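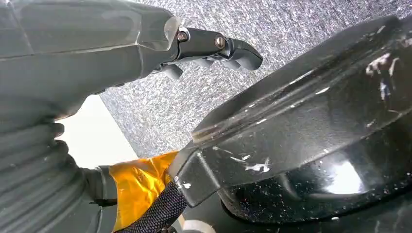 The open question from the last thread was whether wrist camera views are good enough to train the grasp model on dark, shiny parts. I went through the first 80 episodes from the Letholm cell and my answer is a partial yes. Glossy black surfaces produce glare streaks along the ridges and a bright white reflection in the recess, and the white specks and smudges on the plastic give the tracker more to hold on to than the shape does. A model trained on that will learn the dirt. I would like 300 episodes before we fit anything, with the surface condition logged for each one.

On Shivam's second point, the answer is no. Please do not mask out the gripper. The fingers are at a fixed place in the view and the network needs them to judge distance.

Shivam Shukla wrote:
> We can record 10 episodes per operator per shift. Do you want
> failed grasps kept or dropped? Also, should we mask the gripper
> before upload? It takes up a lot of the view.

Keep the failures. Tag them at the time of recording, with the step at which the operator gave up. Eight episodes in the current set have no outcome tag at all, and I have left those out of the Uniyal split until someone relabels them.

Kusum Nautiyal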